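Are we anywhere near a machine that makes the bed?

katar_kitchen
Long post, sorry, I've had my coffee! We run a guesthouse with 3 rooms, and by July I'm so tired of bedding I could cry. My nephew swears robots will have the job before he's out of college, and I'd love him to be right. So what do you all think, is it close?
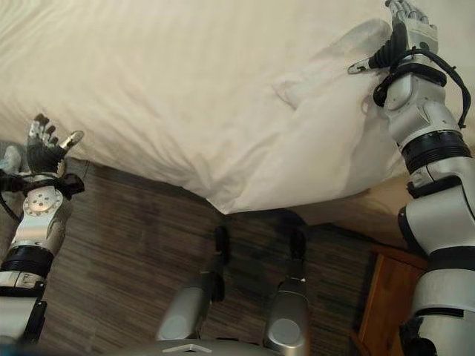 One hand on the pillow, the other still open over the carpet.

rosser927
Closer than people give it credit for, I'd say. Fingers that can curl over cloth are a big deal. I spent years around factory arms that only wanted stiff parts, and a pillow would have been hopeless for them.

Tsz-kin Yip
I'll disagree, kindly. Pressing a pillow is the easy bit. A duvet bunches up differently every single time, and you have to notice the side hanging too low and walk around to fix it. My mother can do a whole bed in 2 minutes while telling you off about something else.

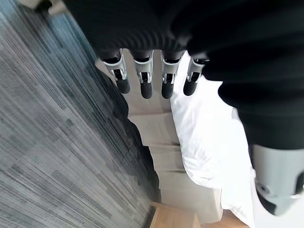 And then there's everything near the bed, the nightstand and whatever got left on the floor. A person swerves past all that without thinking.

rosser927
Fair, but it doesn't have to be quick, does it? If it took an hour while I was at work I'd still be thrilled.

katar_kitchen
An hour per bed and my guests would be sleeping in the hallway, bless them. Still, I'd take one for the pillowcases.

Recent threads
Pakamer steam mop, worth fixing?
Jommont shelving wobbles (181 replies)
Folding fitted sheets, once and for all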